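Can a robot do the chores yet? Wolent opens its Clasidton workshop results to everyone

CLASIDTON, Nov 11, 2023 — Folding a tea towel, loading a dishwasher, swapping a part in an old computer: most of us do jobs like these without giving them a thought. Machines still have to work at it, and Wolent has spent the months since July finding out just how hard. The results go online today, free for anyone to read, and we're thrilled with them, including the bits that went badly.

The Chores Trial put 36 everyday jobs in front of robot arms at our Clasidton workshop. Half came from around the house and half from the repair bench and the shop floor. Every job had to be one an ordinary person could learn in an afternoon. Each was tried 70 times, with the starting positions shifted a little between tries, and a try only counted if the arm got to the end without a person stepping in.

Five of the jobs came good on every single try. Three of those were bench jobs, which surprised a few of us who had put our money on stacking cups (cups did well, but they did not make the top five). Hard parts with square edges suit a two-finger gripper. They stay the same shape when you pick them up, and they have one proper place to go.

Soft things are another story. The fitted sheet beat every method we threw at it, and socks were only a bit kinder. Peeling a price sticker off a jar was finished twice in 70 goes, and there was cheering in the workshop both times.

Computer repair was the favourite of the whole trial. The list covered memory, drives, graphics cards and processors, all in ordinary desktop towers of the kind that turn up at any council drop-off. A processor is a lovely test because it asks for such a light touch: the part is small, it has to sit the right way round, and the socket does not forgive a clumsy hand.
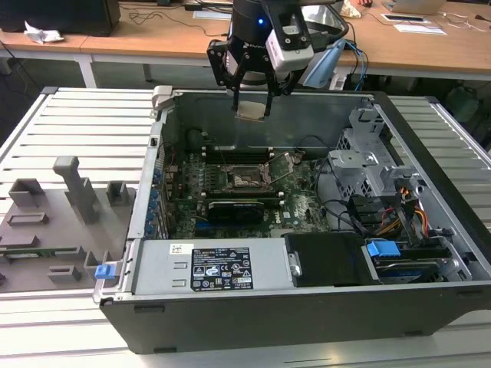

Lengyel, who has fixed computers in Clasidton for years and read the results before they went up, was glad to see the bench jobs do so well but wanted to know about the screws. Getting a part into a clean socket is the nice end of the day, Lengyel said, and the rest of it is rusted cases, stripped threads and cables someone has tied in a knot, so "come back to me when it can do the dusty ones".

Fair call! Stripped screws are on the list for the next round, along with knotted cables and a good deal more dust.

So, can machines do the chores yet? Some of them, slowly, on a tidy bench with the right fixture holding things still. Our slowest finished job was a load of cutlery that took 157 minutes to sort into a drawer. We would not call that help around the house — but it did get every fork in the right slot, and we watched right to the end.

The full results cover all 36 jobs, with the failed tries written up as fully as the good ones. Fixture drawings are included, and so are the notes on Drumico, the planning software we wrote for the trial. Schools, repair groups and hobbyists are welcome to use the lot and to send in chores for next time.

Suggestions are already coming in from inside the building. Doona covers lead by a long way.

Media enquiries: Wolent press desk, Clasidton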